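Footstep planner, take two
Jan 26, 2018 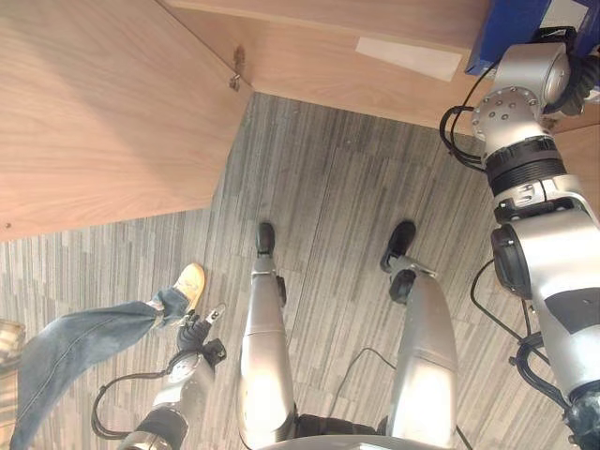 The head camera's view of the striped carpet, next to the furniture.

I spent most of this week on the part of the planner that picks where the feet go. The old version read floor height from the depth data and also used edges from the color image to find steps. On a plain floor that was fine. On carpet tiles it treated every change in stripe direction as a possible step and kept asking for shorter strides.

Luminița suggested dropping the color edges and trusting depth alone. I tried it on 600 saved views from Altside. The old code marked false steps in 176 of them. The new code marked them in 3, all close to furniture legs.

The other problem is the robot's own body. The arms and feet are in view when it looks down, so I mask them using the joint angles. Cables aren't in the model, so they still come through as small bumps. For now I ignore anything thinner than 2 cm near the feet. Grigore doesn't like that and wants a proper filter.

The code is in the Matei branch. Next I need to fix the timing between the head joint and the camera.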